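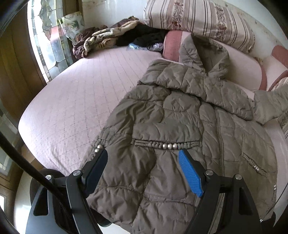

# A morning at the Arnlow lumber yard and mill

We're planning to replace a deck next spring, and the one we have now is going to the dump. Before asking for bids, I wanted to know more about the boards I'd be paying for. Arnlow runs an open day at its mill every May, and it's an easy drive from us, so I went.

Gates opened at 8:30. Parking is in the gravel lot behind the truck scale, and you sign in at a folding table, where they hand you a hard hat, ear plugs and a pair of plastic glasses. Wear closed shoes. Two people in sandals were sent back to their cars. It was cold first thing and the sheds aren't heated, so bring a coat even if the forecast looks good.

## The log yard and the saws

The tour starts outside at the log decks. Arnlow cuts mostly cedar and some spruce. Logs are sorted by diameter and by how straight they are, and the straight ones go for decking and railings. The rest end up as fence boards, landscape timbers or mulch.

From there you walk up a steel stair to a catwalk over the head saw. It's loud enough that the guide stopped talking and pointed at a printed board instead. The saw takes off the outside slabs, the log gets turned, and what's left goes down the line to be cut into boards. We stayed there ten minutes or so. If you're bringing kids, this is the part they'll like, though the minimum age on the catwalk is eight.

## Drying

The kilns were more useful to me than the saws. Arnlow has four, and one was open and unloaded so we could walk in. Boards are stacked with thin strips between the layers so the air can move. A load of cedar decking stays in for several days, and thicker stock takes longer.

I asked what happens if a builder puts down boards that are still green. The answer was that it's done all the time and can be fine, but the gaps will open up as the wood shrinks. If you want a tight deck, you butt wet boards together and let them shrink. If the boards are dry, you leave a gap with a spacer. Our current deck was obviously built the wrong way around, and that explains why water sits on it. I wrote down "ask which kind" for when the bids come in.

## The sample decks

Behind the office there are six small decks, each built with a different product and left out in the weather. This was the best part of the visit. The labels give the year each one went down and what has been done to it since.

- Clear cedar, oiled every year. Looks very good. It's also the most expensive of the wood ones.
- Knotty cedar, never treated. Gray all over, a few raised splinters near the knots, still solid underfoot.
- Pressure-treated, stained once. The stain has worn off in the walking path and the rest is blotchy.
- Pressure-treated, left alone. Two boards have cupped badly.
- Makora composite, brown. Flat and even, but warm to the touch by late morning, and that was a mild day.
- Makora composite, light gray. Cooler than the brown. Shows dirt.

The Makora boards go down with hidden clips, and there was a cutaway showing how they fit. You can't get a single board out of the middle easily. I'd want to think about that with a hot tub or anything else under or beside the deck that might need work.

## The vendor tent

Three companies had tables. Benine sells helical piles and had a small machine parked outside, and at 10:30 they drove one into the ground next to the fence. It took a few minutes. Their price was $254 a pile installed, with a minimum charge of $800 for the machine to come out. Our deck would probably need six, so the minimum wouldn't matter. I hadn't considered piles before and had assumed we'd be digging holes and pouring concrete.

Vakulenko makes aluminum railings. The sample section felt stiff when I leaned on it. They quote $73 a foot for the plain picket style, and glass is more than $400 a panel. Stairs are priced separately, and they want to measure after the deck is built.

The third table had stains and cleaners. It was busy and I didn't stop.

## Practical notes

The whole thing took me just under three hours, including the tent. Coffee was free and the hot dogs were not. The restrooms are portable ones by the scale.

You can buy from the yard on the open day, and there was a discount on odd lengths. I took home two short pieces of the knotty cedar and one of the gray Makora. They're on the back step now, where they'll get rained on until fall.

Things I plan to ask each builder:

1. Is the decking kiln-dried or green, and what gap will you leave?
2. Piles or concrete footings, and who handles the permit?
3. Are the stairs and railing in the price?
4. Who hauls away the old deck?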